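Open Day at Barnesmont: Common Questions

When is it?
January 23, 2022, at the Prinness building. Doors open at 10 and the last demonstration starts at 3:30.

Do I need a ticket?
Yes. Entry is free, but each demonstration takes 30 people. Reserve through the sign-up page or call the front desk. Unclaimed places go to the waiting list after 6 minutes.

What will I see?
Leandro Durán's group runs the two-arm table, where the work this season is cake decorating. Anouk Kramer gives a short talk first and takes questions at the end.
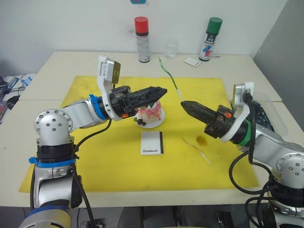
The two-arm table, with a small pink-and-white cake on the yellow mat.

Does each arm have its own camera?
Yes, there is a small one on a bracket at each wrist.

Can I eat the cake?
No. Anything on the demonstration table stays there. Coffee and snacks are sold in the lobby.

Can my children come?
Children of all ages are welcome. Those under 12 need an adult with them. Please stay behind the floor line while the arms are moving.

May I take pictures?
Yes, without flash.

Where do I park?
Use the Flisell lot across the street. It has 71 spaces and was full by noon at the December event. The number 6 bus stops at the gate.

Is the building accessible?
There is a ramp at the side entrance and an elevator to the second floor.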